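Wokside Newsletter
Wednesday, June 12, 2024

The toy library after one year: what we learned about lending, washing and letting go

By Adaeze Oyewole

When I moved to Wokside I did not know the expression "toy library." In the town where I grew up, toys went from cousin to cousin until they broke, and no one wrote anything down. So when I saw the paper sign in the window on Tirnov Street, I thought it was a shop with a strange name. I went in to ask for the price of a puzzle, and I came out with a membership card and a job for Saturday mornings.

Now the library is one year old and the editor asked me to write how it is going. I will try to do it in order, but I have more to say on some things than on others.

First, the lending. We have 1326 toys in the catalog, and 400 families hold a card. In the first year we made 2434 loans. Each family may take four items for three weeks, and they can renew one time if there is no waiting list. There is almost always a waiting list for the wooden train and for the marble run. For the marble run I must ask again, please, that you count the marbles before you bring it back. The number is written inside the lid. If one is missing, tell us. We do not charge for it and we will not be angry, but the next family would like to know.

Many parents ask me which toys are the most popular, and they expect me to say something electric. The toys with batteries go out fast, it is true, but they also come back fast, sometimes after two days. The things that get renewed are the plain ones: blocks, balls, cups that go one inside the other, a cloth bag of wooden fruit. My neighbor told me that her son played with the bag and left the fruit on the floor for the full three weeks. I wrote this on the catalog card, because I think it is useful information for the next borrower.

Second, the washing. In the winter we had many complaints about this, and they were fair. Until January each toy was wiped at the desk when it was returned, and on a busy morning this was done in a hurry. Now we have a different system. Everything that comes back goes on the lower shelf in the back room and it stays there until the Monday wash. Plastic goes in warm water with dish soap, then it is rinsed and left on the rack overnight. Wood is wiped with a damp cloth and dried immediately, because it does not like to stand in water. Cloth toys go in the machine in a pillowcase. This means that a toy returned on Saturday cannot go out again the same day, even if your child is standing in front of it and crying. I am sorry for this. I have seen it happen several times and it is not pleasant for anybody.

If you want to wash a toy at home before you return it, we are thankful, but please do not use bleach. We lost a very nice set of stacking rings this way.

Third, the donations. We are lucky to receive a lot, more than our shelves can take. Since spring we have had to say no to some kind people, and I would like to explain how we choose. We take a toy if it is complete, if it can be cleaned, and if we do not have two of it already. We cannot take soft animals with loose eyes, anything with a cracked battery cover, or car seats (yes, we were offered car seats). Large plastic houses are also a problem, even when they are beautiful, for the simple reason that the room is small and the door is narrow.

Loose toys without a box are welcome. We sort them ourselves by age, and we make small mixed sets for babies and for toddlers. For the babies we keep only pieces which are too big to swallow, and we test each one with the little plastic tube that Clesa, our nurse, gave us. If the piece fits in the tube, it goes to the sets for older children. You can borrow the tube too, if you have a baby and an older child in the same house. I recommend it. I tested my whole kitchen drawer.

Then there is the question of the repair table. Mr. Tedesco has moved away to live closer to his daughter, and we miss him very much -- he could glue a wheel so well that you had to look twice to find the line. At the moment there are 14 toys waiting in the repair box. Most of them need only a screw or a few stitches. If you have patient hands and one free evening in the month, please speak to me at the desk. The tools are there already, and also tea.

In July we will be open on Thursday evenings in place of Saturday mornings, from five until eight. Loans made in the last week of June can be kept until we open again, without renewal. Please bring your card, even if I know your face. I know many faces now, but I am still slow with the family names.
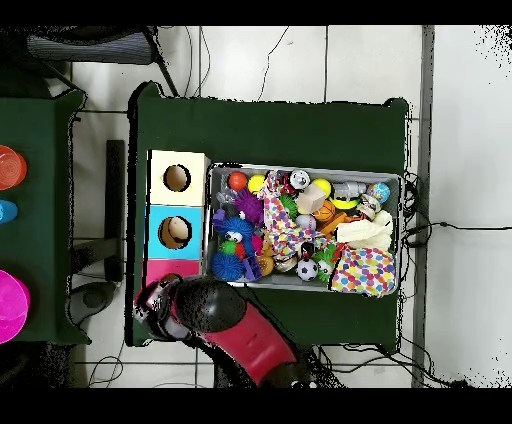 One more thing about the cards. If you changed your phone number this year, write the new one on the sheet beside the door, in large letters please. Last month I called three wrong numbers about one overdue drum, and the third person was very friendly and asked if she could join. She has her card now, and she took the drum when it finally came back.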